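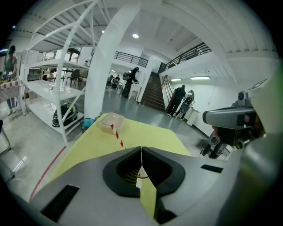
Sarnitz Makers, Hand Tools & Grippers Group

September 10, 2021

Okay, so I promised I would finally write up our house rules for the handheld grippers, mostly so I can stop repeating them over the noise every time we have people in. It's been a busy couple of months (the last time I posted was in March, oops) and the rules have grown a lot, mostly in pencil, on the back of an Erkico packing slip that I keep losing.

If you've come to one of our sessions you know the straw task. There's the yellow table, there's a little clear plastic box with a lid, and there's a red-and-white striped straw that has to be picked up. Sounds like nothing! People walk up thinking they'll be done before their coffee gets cold and then they spend the whole morning finding out how much they squeeze. I love the striped straws for this, by the way. The stripes make it really easy to see if the thing is twisting in the fingers, and a plain one hides all that.

So, rules. The first one is about the floor. The red line on the floor is a real line and we treat it like one. If you're holding a gripper, you stay on the table side. If you're watching, you stay on the other side until somebody waves you over. We share a big open room with stairs and a seating area and people walking through with backpacks on, and I don't want to be the reason anybody gets an elbow in the ear. When we started we just sort of trusted everyone to keep clear, and that lasted until I backed into a guy holding soup. He was very nice about it.

Second, when two grippers are at the same table, one moves and one waits. Say it out loud, "mine" or "yours," like you're playing volleyball. Chae-won Maeng came up with that and I thought it was silly for a good long while. I don't anymore. The housings are big and they stick out further than your brain thinks they do, so you're watching the fingertips and meanwhile the side of the thing is about to knock into your neighbor. The waiting person keeps theirs level with the table and still. No practicing little pinches in the air, please, it's distracting (I'm the worst at this one).

Third is the approach. Come in slow with the fingers closed, stop short, open, then go the rest of the way. We used to let people come in with the jaws wide open and it made for a lot of boxes on the floor. Also, line up the seam between the fingers with the straw before you commit. If you're off at an angle, back out and start over. Don't try to fix it with your wrist halfway in! You'll pinch one side, the straw will bend, and a bent straw goes in the trash, it does not go back in the box. I went through 70 straws one month because folks kept putting the creased ones back and then the next person couldn't work out why theirs wouldn't sit right.

Fourth, 2 minutes and then swap. I know it feels short. Your forearm gets tired before you notice it, and that's when the sloppy grabs start. We tried nearly 4 minutes for a while, when we were testing the Brekia setup, and everybody's last few tries were junk, mine included.

Then there's the stuff that isn't really a rule but I'm going to nag about it anyway. Bags go under the shelf or on it, never next to the table legs. No food on the yellow table, even if it's your table the rest of the week. Wipe the finger pads before you hand over. If something feels gritty or sticks when you close it, say so and put it down, and I'll take a look, and you won't get any grief for it. I'd much sooner lose one session than have somebody force it.

Bae asked in the comments last time whether we write down the failed grabs. Yes! All of them. A miss gets a line in the notebook the same as a good one, with a word or two on what went wrong ("slid," "too high," "sneezed"). I used to skip them and then I had a notebook that made us all look like surgeons and was no help to anyone trying to get better.

I still haven't settled what to do about left-handed folks at the end spot, where the other gripper comes in from the right. Right now we just switch places and shuffle the chairs, which is fine with 3 people and a mess with more. If your group has figured that out, please tell me how, I'll happily steal it.

12 shares 5 comments

Search this blog Go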